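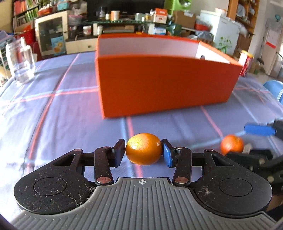 Skye Baxter says mandarins should never share a box with tomatoes, and she has said it to me more than once. She keeps hers apart at home in Dunbar and they last well into January. I keep mine together for a few days and eat them quickly, so we have agreed to differ.

## Fruit on the living room table

October 8, 2018

We do the fruit sorting in the living room, as the kitchen worktop is too narrow for a box and the fruit at the same time. The blue checked cloth goes on first. It is an old one and it washes at 40 without fading.

The orange box has a white inside, so a soft or marked piece shows up quickly. It came from Goltwood with a lid, which we lost. Mandarins go in with the stalk end up. Anything with a split peel stays out and gets eaten the same evening.

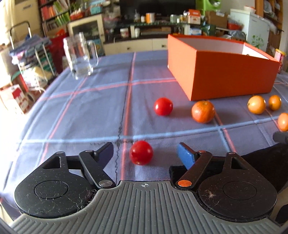
*Tomatoes and oranges on the cloth, with the open box behind.*

Tomatoes are slower work. I turn each one over and look round the stalk, where they go first. The firm ones can wait in the box and the ripe ones go in a bowl in the kitchen. Wian Nel gave me a recipe for the very soft ones that takes 400 grams, a little sugar and an onion, cooked down for as long as you can stand it.

The large oranges are for juice. They don't need sorting much - a wipe with a cloth and they are done. If the box is full they go on the shelf by the back door, which stays cool until spring.

Lionel Caron has asked for the peel again, for marmalade. He can have it if he brings back the jars.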